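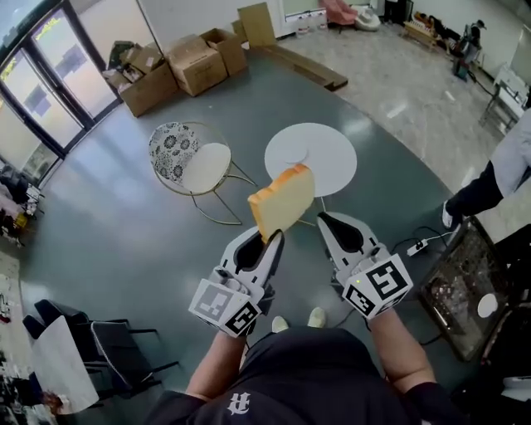 Paweena Rojanasak ensina tarefas a robôs na Pondstead desde outubro. Antes trabalhava na Dendumwood, onde comandava um braço à distância, com joystick. “Eu passava oito horas sentada e o braço sempre chegava um pouco depois de mim”, conta.

Agora ela prefere demonstrar com as próprias mãos, segurando uma garra em cada uma. Pegar uma fatia de pão de brinquedo parece fácil, mas ela discorda. “A mão quer ajudar com o dedo, e o dedo da garra não é o meu. É preciso ter paciência e fazer devagar.”

Para o Jia, o robô que vai receber esta tarefa, a equipe já gravou 368 demonstrações. Quase 100 foram descartadas. “Eu mesma apaguei muitas — o movimento era bonito, mas rápido demais”, diz Paweena.

Pergunto se o controle remoto vai desaparecer. Ela pensa um pouco. “Não creio. Para corrigir o robô quando ele erra, eu ainda uso o joystick toda semana.”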